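About Us

Brerkden is a small test shop for robot grippers, arms, cameras and controllers. Companies send us hardware, or ask us to borrow or buy it, and we run it against the same set of jobs we run everything else against. Then we write up what happened. We do not sell robots and we do not take a commission from anyone who does.

We started in a rented unit behind a machine shop in Kindach, with one secondhand arm and a parallel gripper that lost its zero every time the power dipped. The first paying job was a comparison of three finger pads for a company that packed dry goods. They had chosen a pad from the catalog and it tore bags. We tried the other two, one of them worked, and the report was four pages long. Most of our reports are still short.

What we test

The bulk of the work is grippers. We look at two-finger, three-finger and suction types, and at soft pads and finger covers of all kinds. A gripper that does well on a steel block may do badly on a bag of chips, and most of our customers handle something closer to the chips. Our object shelf holds 216 items, nearly all of them bought at ordinary stores: sponges, drink cans, snack bags, dish towels, pill bottles, fruit nets, socks. When a package design changes we buy the new one and keep the old one on the shelf until it wears out.

We also compare arms in the light payload range, mostly for repeat accuracy, cable routing and how they behave when they touch something they did not expect. Camera work covers wrist, head and overhead mounts. Shiny cans and crinkled film are hard on depth cameras, so both are in every camera trial. Controllers come in less often. For those we measure delay between command and motion, and we note how long it took us to get the thing talking to the arm at all.

How a trial runs

A standard gripper trial uses 45 objects from the shelf, picked with the customer before we start. Each object is tried in several positions, including tilted and close to a neighbor. A grasp counts when the object is lifted, held for 17 seconds and set back down without damage. A crushed can is a failure even if it was held the whole time. So is a torn corner on a bag.

We log everything, including the attempts we would sooner leave out. If we change a pad, a force limit or a camera angle partway through, the count goes back to zero and the earlier runs are listed separately. This makes trials slower - customers sometimes ask us to skip it, and we say no.

To date we have finished 692 trials. Not all of them are public. A customer who pays for a trial owns the results and can keep them private, but cannot publish only the good half. That is in the contract.

Trinemum

Trinemum is our own logging software. It records gripper position, motor current and camera streams on one clock, and it is what we use to settle arguments about whether a finger slipped or the arm moved. We wrote it because the tools that came with each controller did not agree with each other on time. Customers get a copy of the viewer with their data. The manual is a bit behind the software and we are working on it.

Where we are

We moved to our present space in Satti in June, and it has more floor, better power and a loading door. The lighting over the test tables is uneven and we have left it that way on purpose, as most places where these machines end up are no better lit. Visitors are welcome by appointment between 9 a.m. and 4 p.m. Please wear closed shoes.

Working with us

Send us the part number, what you want to pick up, and what counts as damage for you. If you have sample goods, send at least two cases, more if they are fragile. We will write back with a price and a start date. If we think you don't need a trial, we'll tell you so in the same message.
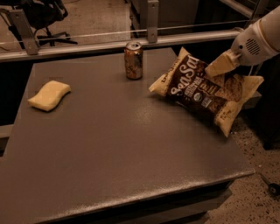

Pad gripper on a chip bag, with a sponge and a drink can on the table.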